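Werkstattbuch, 20. Juli 2022

Windmaschine, vierter Anlauf, und sie heult! Endlich ein richtiges Heulen mit Anlauf und Abfall, so wie es im zweiten Akt stehen soll. Ich schreibe alles gleich auf, solange ich noch weiß, welche Schraube wo saß.

Stand vom Juni zur Erinnerung: Trommel mit Latten ringsum, Tuch drübergespannt, Kurbel rechts. Klang war eher Sandpapier als Sturm. Das alte Baumwolltuch war zu weich und lag zu locker auf, außerdem lief die Achse unrund, das gab bei jeder Umdrehung ein kleines Klopfen. Im Saal hat man das bis zum Rang gehört.

Geändert seitdem:
Achse neu gelagert (Kugellager aus dem Restefach, passten sofort, Glück gehabt).
Latten an den Kanten nur leicht gebrochen, also Schleifpapier einmal drüber und Schluss. Die rund geschliffenen vom ersten Versuch waren ein Fehler, da greift das Tuch gar nicht.
Jetzt 11 Latten auf der Trommel. Die ungerade Zahl ist Absicht, ich wollte wissen, ob das regelmäßige Schnurren verschwindet. Ist deutlich weniger geworden, ganz weg ist es bei langsamem Kurbeln noch nicht.
Tuch: das grobe Segeltuch von Tsang, Meterware, ungewaschen. Gewaschen klingt es dumpfer, habe beide Streifen direkt hintereinander gehört. Bitte also niemand das Tuch in die Maschine stecken, auch wenn es staubt! 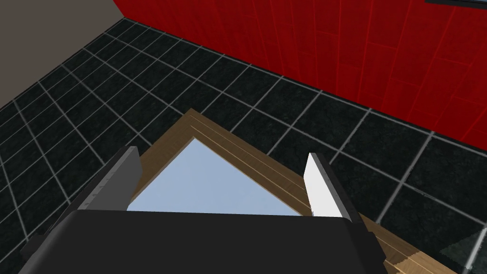 Greifer offen, am Boden das flache Teil mit hellem Holzrahmen.

Zum Spannen. Hinten ist das Tuch fest angetackert und mit einer Leiste verschraubt, vorne hängt es an einer Stange mit zwei Flügelmuttern. Mit den Flügelmuttern kann man während der Probe nachstellen, das ist so viel angenehmer als das Gefummel mit den Schnüren. Ganz locker: Blätterrauschen, fast schon Meer. Mittel: Wind ums Haus. Fest: das hohe Pfeifen, bei dem mir heute früh wirklich die Haare auf den Armen standen. Noch fester geht auch, dann quietscht es aber und der Arm wird lahm.

Ich habe mir mit dem Bleistift drei Striche auf die Gewindestange gemacht. Die Striche gelten nur für trockenes Wetter. Im Lager neben der Rampe war das Tuch nach dem Regen merklich schlaffer, da muss man gut eine halbe Umdrehung nachziehen. Wer vor der Vorstellung aufbaut: erst kurbeln, dann hören, dann die Striche glauben.

Gemessen habe ich auch ein bisschen. Kurbeln bei Strich zwei, Mikro im Abstand wie auf der Seitenbühne, und dann im Programm nachgeschaut, wo der Buckel im Spektrum sitzt: 271 Hz bei gemütlichem Tempo, bei vollem Einsatz wandert der obere Buckel auf 1.421 Hz. Das ist ein Riesenweg für eine Kiste mit einem Lappen drauf, und man hört ihn auch ohne Kurven. Vom Lautsprecher kam unser bisheriger Sturm immer gleich laut und gleich lang, und die Schauspieler haben auf das Ende gewartet. Mit der Kurbel kann man warten, bis der Satz vorbei ist, und dann die Böe loslassen.

Versuch mit der zweiten Kurbel (links und rechts je eine Person): macht Spaß, bringt nichts. Man kommt sich ins Gehege und die Trommel ruckt. Kurbel links wieder abgebaut, Loch ist noch da, Stopfen rein.
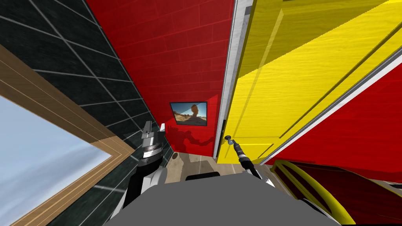
Roboterarme vor offener gelber Tür, rote Wand

Donnerblech: hängt jetzt an zwei Seilen statt an der Kette. Die Kette hat mitgeklirrt, das klang nach Küche. Mit Seil ist der Nachhall viel länger und der Anfang weicher. Griff unten aus Rundholz, quer über die ganze Breite, damit sich das Blech beim Schütteln nicht an der Ecke knickt. Das alte hat genau dort seinen Riss. Ich würde den Rest davon gern aufheben und kleiner schneiden, für fernes Grollen könnte das prima sein. Ausprobieren, wenn die Blechschere wieder auftaucht.

Reihenfolge für den Sturm, so wie ich sie mir gerade vorstelle:
Wind locker, sehr leise, schon während des Umbaus.
Wind langsam hochziehen, bis die Tür aufgeht. Regentrommel dazu.
Erster Donner mit dem Blech, nur angestoßen.
Pause! Alles aus, auch der Regen. Einatmen.
Dann alles auf einmal.

Die Pause ist mir heute beim Vorspielen eingefallen, eigentlich bin ich nur über das Kabel gestolpert und der Wind war kurz weg. Das Loch war fantastisch. Muss unbedingt mit der Regie besprochen werden, bevor ich mich da weiter hineinsteigere.

Regentrommel: Füllung noch offen. Erbsen sind zu laut, Reis ist zu fein, Linsen klingen toll, aber nach einer Weile bröseln sie und dann liegt Mehl im Rahmen. Nächster Versuch mit Kirschkernen, gemischt mit ein paar Linsen. Auf der Liste steht außerdem feiner Kies, ich fürchte, der schleift uns das Fell durch.

Für das Vodutine im Herbst (wir sind mit dem Sturmstück im Nachtprogramm, juhu) muss alles durch eine normale Saaltür passen. Die Windmaschine passt, wenn die Kurbel ab ist. Das Donnerblech passt gerollt, aber locker rollen und mit Decke dazwischen — eine Delle hört man sofort. Für die Regentrommel brauchen wir noch eine Kiste. Der alte Koffer von Stakcombe wäre von der Größe her richtig, die Scharniere sind allerdings hinüber und der Deckel klappert. Ein klapperndes Möbel mehr können wir auf der Seitenbühne nicht gebrauchen.

Material bis jetzt: 100 Euro waren für den ganzen Umbau vorgesehen, Tuch und Schrauben sind davon bezahlt, es bleibt noch etwas für Kirschkerne und Filz übrig. Filz kommt unter die Füße der Windmaschine, auf dem Bühnenboden wandert sie beim festen Kurbeln nach hinten. Vorläufig stelle ich einfach den Fuß auf die Querleiste.

Noch zu tun:
Stopfen in das linke Kurbelloch.
Zweiten Streifen Segeltuch zuschneiden und als Ersatz in die Schublade legen, beschriften.
Lager ölen, sehr sparsam, Tuch vorher abnehmen.
Aufnahme im großen Saal machen, einmal aus der ersten Reihe und einmal vom Rang.
Ausprobieren, ob Seide über dem Segeltuch das Pfeifen höher macht. Reine Neugier, aber ich habe noch einen Rest vom Mondkostüm.
Den Bleistiftstrich drei nachziehen, der ist vom Anfassen schon fast weg.

Nachtrag vom Abend: noch einmal im Dunkeln gekurbelt, nur mit Notlicht. Klingt gleich doppelt so groß! Beim Vorspielen also bitte Licht aus. Und Handschuh anziehen, rechter Daumen hat eine Blase.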